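Visit Report: Linen Handling and Folding, Gredholm Textile Services, Herkport
Prepared for the Sivari Hospitality Training Network, May 2025

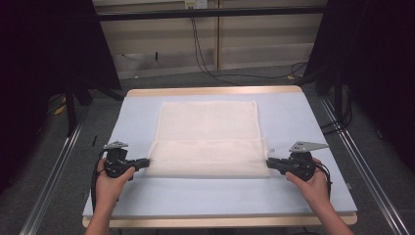 The visit was arranged as part of the Network's review of housekeeping instruction. Its purpose was to study how towels are sorted, folded and stacked before they leave for hotels and guest houses, and to consider which practices could be taken up in our own courses. A party of 11 instructors attended. The program lasted one morning and covered the receiving area, the finishing floor, the folding tables and the storage room.

Receiving and sorting

Gredholm serves 19 properties in the Herkport area, most of them small. Linen arrives in bags marked by property and is separated by type before washing. Staff explained that towels of different weaves are kept apart through the whole process. Waffle towels and terry towels dry at different rates, and a mixed load tends to leave the heavier pieces damp at the hems. Several members of the party noted that our current course materials treat all white towels as one group. This should be corrected.

The sorting benches were well lit and set at a comfortable height. Stained pieces go into a separate bin and are inspected a second time after treatment. Towels that fail the second inspection are cut down for cleaning cloths.

Folding

The greater part of the morning was given to folding. The house method for a bath towel starts with the piece laid flat and smoothed toward the far side of the table. The near edge is then brought up, and the fold is held at both ends while it is drawn straight. Instructors at Gredholm place great weight on this step. A fold that is pulled from one end only will drift, and the error grows with each further fold.

Waffle weave drew the most discussion. The fabric is light and gives easily, so small wrinkles gather along a fold and must be eased out before the next one is made. Pressing down hard flattens the texture and leaves a visible line. New staff are taught to lift and lay the edge again. Members of the party who tried the method found it slower than expected at first, though the results improved within a few attempts.

Table surfaces were also discussed. A smooth, colored surface is preferred for white linen, as the edges of the towel are easier to see against it. The training rooms at Sivari use white laminate, and trainees often have trouble judging whether a corner is square.

Stacking and storage

Finished towels are stacked with the closed fold facing out. Shelves are labeled by size and property, and older stock is moved forward at each delivery. The storage room holds shelving supplied by Gashi, with slatted decks that allow air to pass under the bottom row. A count on the morning of the visit gave 161 bath towels ready for dispatch, which staff described as a quiet day.

Points for follow-up

Course materials on towel types are to be revised before the July intake.

Colored table covers should be priced for the two folding rooms.

Gredholm has offered to receive a second group of up to nine trainees. Requests should be sent to the Network office with the preferred dates.

The Network thanks the management and staff of Gredholm Textile Services for their time and for the lunch provided.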